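The Prarngate Basin

November 3, 2023
By Derya Aydoğan

The lease on the Prarngate flat ran to 15 pages, and the washbasin had a page to itself. Clause 9 stated that the basin was to be wiped each evening with a damp cloth, from the rim inward, and that no abrasive powder was to be used. The clause had been initialled by the landlord, a company called Gavell, and by every tenant before me.

I moved in during April. I was then employed to write maintenance instructions for Skakudo, a maker of pumps, and I had views on how a procedure should be set out. Clause 9 was well set out. It named the surface, the tool, the direction of travel and the interval. It did not state a purpose. I noted this in pencil in the margin and began that evening.

The method was as follows. Dampen the cloth and wring it. Fold it once. Start at the left side of the rim and draw the cloth down the inner wall towards the drain. Lift, turn to a clean face, and repeat until the whole bowl has been covered. The flat part behind the bowl is done last, with particular attention to the base of the tap, where scale collects in a ring.
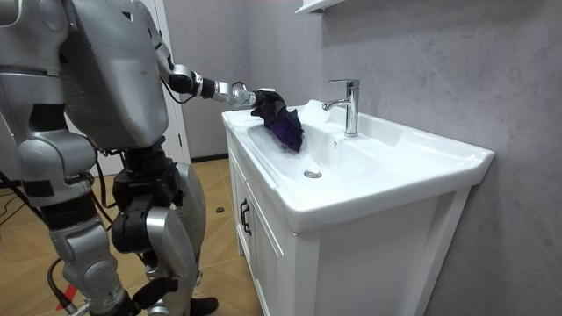
Left side of the bowl, purple cloth.

For the first weeks I kept a record. I wrote the date, the time taken and any marks found. The entries are dull. Toothpaste, left. Soap, rear. No marks. The time settled at roughly four minutes and stayed there. I left the door of the bathroom open while I worked so that I could hear the kettle.

In the fifth week I found a mark that did not belong to me. It was a thin grey line on the sloping wall of the bowl, left of the drain, as long as a fingernail is wide. It came away with one pass. The next evening it was back in the same place. I checked the tap for drips and found none. I ran the cold water for 60 seconds, shut it off and waited. The bowl drained cleanly and the line did not form. I wiped the bowl and went to bed.

By morning the line had returned. I wrote this up in full and sent it to Gavell with a sketch. I asked whether earlier tenants had reported it, and whether the glaze was known to be faulty at that point.
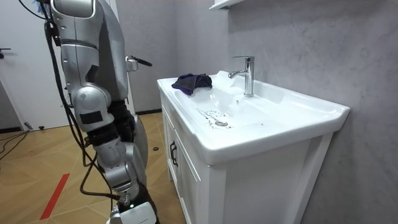

Gavell replied by letter that the glaze was sound, that the line had been reported by all previous tenants, and that the interval in Clause 9 had been chosen with it in mind. The letter added that one tenant had stopped wiping for 30 days and had afterwards asked to be released from the lease. It did not say what length the line had reached. It thanked me for the sketch.

I read the letter twice and filed it behind the lease. Then I rubbed out my pencil note, as the purpose of the clause had now been given, or as much of it as I was going to get.

I considered the experiment. It would have been simple to arrange. A ruler, a notebook and a dry cloth left on its hook were all that was needed, and I had run longer trials on pump seals with less reason. I went as far as ruling the columns. On the first evening I sat in the kitchen until late with the bathroom door shut. The tap was not dripping. I could hear that it was not.
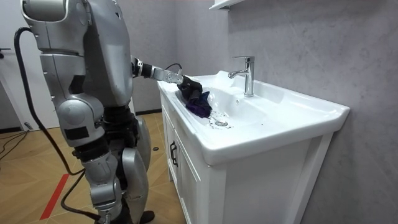 A little after midnight I got up, dampened the cloth, wrung it and folded it once. The line was longer than my finger. It had kept to the left wall and had started to curve, as a written letter curves before the pen is lifted. I drew the cloth down over it towards the drain, turned to a clean face and did the rest of the bowl in the usual order, then the rim, then the base of the tap.

Under the date I wrote: grey line, left, removed. Time taken, four minutes. I hung the cloth up to dry and left the door open.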